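Search the shop
Go
Home | Planners | Courses | Journal | My Basket

The Wikby Habit Journal

I made the Wikby because I kept buying planners and quitting them before the end of January. Big beautiful ones, too, with gold corners and a space for my "word of the year" (mine was usually "focus," and I'd usually lost the planner by spring). What I wanted was something small enough to fill in while the kettle was on, so that's what I ended up drawing on the back of an envelope, and my friend Sihan Ren turned the envelope into a proper page layout.

Each Wikby covers 100 days. You pick one habit. I know, I know, you have nine of them you want to fix! Pick one anyway. There's a line for what you did, a line for what got in the way, and a little box you shade in if you want to. I don't shade mine. Kheri Kombo, who tested the first batch for me, shades hers in three colors and has a key for it at the back, and she's been at it longer than I have, so do whatever keeps you opening the thing.

Every tenth page is a check-in. It asks how the habit feels now, whether you'd make it smaller, and what you're looking forward to. People tell me they skip these at first and then go back and fill them in later. Fine by me.
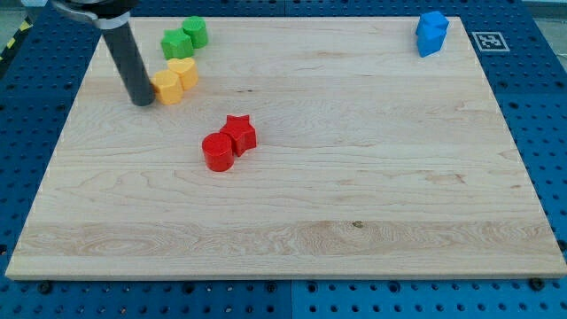

Desk & Daily Practice

The journal has 213 pages, counting the notes section at the back, and it lies flat when you open it (I sent two samples back to the printer over that). The paper takes a gel pen nicely. Fountain pens are hit or miss, and a really wet nib will show on the other side. The cover comes in slate or mustard. I'm using mustard at the moment and it has picked up a few coffee rings, which I've decided to like.

You don't have to start on the first of the month. The pages aren't dated, so if you miss a week, you just write the next date in and carry on from there. I missed 30 days once when we moved house. My journal has a page that says "boxes" and then it picks up again as if I'd never been gone.

If 100 days sounds like a lot, there's also the Wikby Short, which runs for 40 days and fits in a coat pocket. Same layout, fewer check-ins. Godfrey Chege orders these for his evening study group and says people like finishing one, so I've started doing them in bundles. Write to me if you'd like a bundle and tell me which colors, or I'll mix them.

A few things I get asked:

Can I track two habits? You can, but the lines get cramped. Most people who try it end up buying a second journal.

Is there an app? No, and I'm not planning one.

Do you do refills? Not yet. The binding is sewn in, so a refill would mean a whole different cover. I'm still thinking about it.

Orders go out from my spare room, usually within a couple of days.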